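Notebook, moderation tools bench, May 9, 2025
Report queue, the statement page, and why the banner said "undefined"

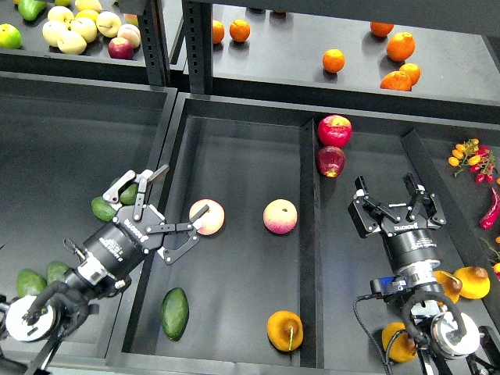

Posted by the queue maintainer, Trillo trust and safety tooling, Lerkville office

Writing this up before the weekend eats it. The short form is that the Lerkville council meeting went badly on Tuesday night, people came to Trillo to shout about it, one account posted what read like a threat against the meeting hall, and our tools then did most of the things they were built to do, in the wrong order.

The post itself was up for 80 minutes. I would like that number to be smaller. The first report came in fast, and the classifier put it in the "civility" bucket, where we keep people calling each other clowns. It sat there behind a long argument over parking. The word that should have bumped it was misspelled, and our fuzzy match is apparently not very fuzzy.

By the time a reviewer opened it there were 289 reports on the thread. Most were duplicates. A fair number were people reporting the people who had reported them. Bisgaard (the dedupe service, for anyone reading this who joined recently and has been spared) is supposed to fold duplicates into one card and raise the card's priority as it does so. It folded them beautifully. It raised nothing. The priority bump reads a field we renamed in the last schema change, and when the field is missing it returns zero and keeps quiet about it.

Fix for that is in. A missing field now throws an error and pages whoever is on call. I expect to regret this at four in the morning.

Account side: suspended, content preserved, handed to the police through the usual form. The usual form has an attachment limit smaller than our smallest export, so the export went over in 3 pieces. They confirmed receipt of all of them. I have no idea what happened after that and the notebook is not the place to guess.

Then the statement. We have a page template for this, called Gunia, which was written during a calmer month by someone with faith in variables. It pulls in the incident type, the time of last update and the policy being cited. On Tuesday it published as follows:

"Trillo has zero tolerance for undefined. We are aware of undefined and are cooperating with authorities."

It was live for two refreshes of my browser, long enough to be screenshotted by the entire county. To be fair to the template, it was the most consistent position we have ever taken. The cause is dull: the incident type had been left blank while the wording was being argued over, and publish doesn't check for blanks. It does check for curly quotes, which it refuses.

The replacement text went up by hand. I had asked for it to say what happened, what we did and when we would next post. What went up said that, plus a paragraph on our values, plus another paragraph on our values. I've stopped fighting the second paragraph.

Things changed since:

Gunia won't publish with an empty field. It now shows you the blank in red and makes you type something. I tested it with a single space and it let me through, so I changed that too.

Last-updated time is set by the server. It used to be set by whoever was editing, which is how we came to issue an update 2 hours before the incident.

Anything naming a public building and a date goes to the top of the queue until a person has looked at it. This catches a great many bake sales. Reviewers have been warned about the bake sales.

Reports from one account against another account that reported it first are now held in a side list. I'm calling it the playground for now. If you have a more dignified name, change it in the config and tell me afterward.

Not changed, and I would like somebody with more patience to look:

The classifier still thinks the original post is a civility matter. I ran it again this morning with the corrected spelling and it moved to "local interest". Retraining is on the list, but the list is where things go to get old. In the meantime the word table has been widened by hand, with every misspelling I could produce. Typing badly on purpose is harder than I expected, so additions are welcome.

The on-call sheet lists a phone number that reaches the front desk of the dentist downstairs. They were very nice about it. They have asked that we stop.

Load was fine throughout. Memory stayed flat, the queue workers never backed up, and all the graphs looked terrific the whole evening. We should probably have a graph for "threat sitting unread in the wrong bucket". I've started one. The first version counts age of oldest unopened card per bucket and colors it by how worried you should be. At the moment every bucket is green except the parking argument, still going, 3 days old, nobody in it has threatened anybody, and I can't find a rule that lets me close it.

Next: replay the whole of Tuesday night through the patched Bisgaard on the test stack and see where the card lands. Bring the schema diff. Check whether anything else reads the old field name before the error paging goes wide, and move my name down the on-call rota.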